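Nevbridge Handling Laboratory
Gripper Comparison, Tea Service Task - Station Inspection Checklist
Inspection date: Wed 19 January

1. Multi-fingered hand
Finger joints move freely: Pass
Bracket fasteners tight: Pass
Cable clear of tableware: Comment. Route the loop higher before the next series.
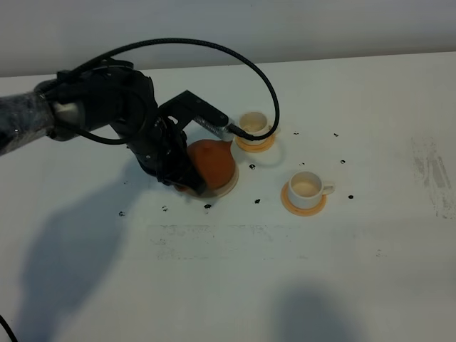 Item 1. Multi-fingered hand at the orange vessel, cable passing beside the rear cup.

2. Parallel gripper
Fingers open fully: Pass
Cable secured to arm: Fail. Slack below the housings must be tied back.
Cycle count recorded: 2,553. Service is due in July. 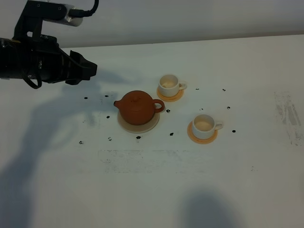

Item 2. Parallel gripper, open, with the tea set on its saucers.

3. Work surface
Tabletop free of debris: Fail. Black specks to be removed before scored trials.
Scuffs and smudges: Noted, no action.

4. Arm coverings and wrist
Covering intact and clear of joints: Pass
Wrist screws checked: Pass 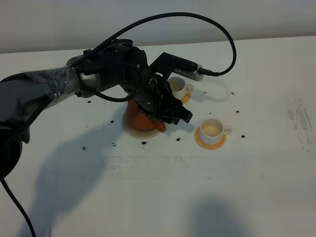 5. Controller and stop circuit
Emergency stop tested at both positions: Pass
Speed limit set to 50 percent for all grippers: Pass
Trials per gripper: 18, of which 8 are at reduced grip force - see the Dovora test plan.

Status: Conditional. Items 1, 2 and 3 to be reinspected before scoring begins.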